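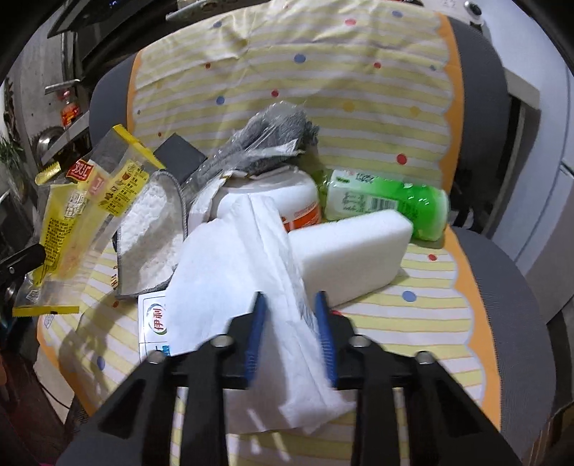
I have a rule in our house that anything without a home goes on the chair, and by Thursday the chair has usually had enough. It's by the back door, so everyone drops things there on the way through, and my sister Kelly says she hasn't sat on it since January. I love that cushion, too – yellow and white stripes with little dots all over and an orange scalloped edge – and most weeks I only get to see the bits between the sponge, the milk carton and whatever towel has been folded and then abandoned!

So I've started doing what my neighbour Saskia Prendergast calls a chair round. Kettle on, one basket, and I go by room instead of by item. Cleaning bits go under the sink first (a sponge left out will be used on something it shouldn't, ask me about the hob). Towels go upstairs. Snacks go in the tin, if they get that far.

I did buy a set of hooks and a Kevitz basket last year, more than £100 all in, and very smart they looked. Everyone walked straight past them to the chair. The basket now lives on the landing and holds odd socks, and the hooks have got one umbrella on them and a dog lead. We haven't got a dog – it's my mum's, and she wants it back.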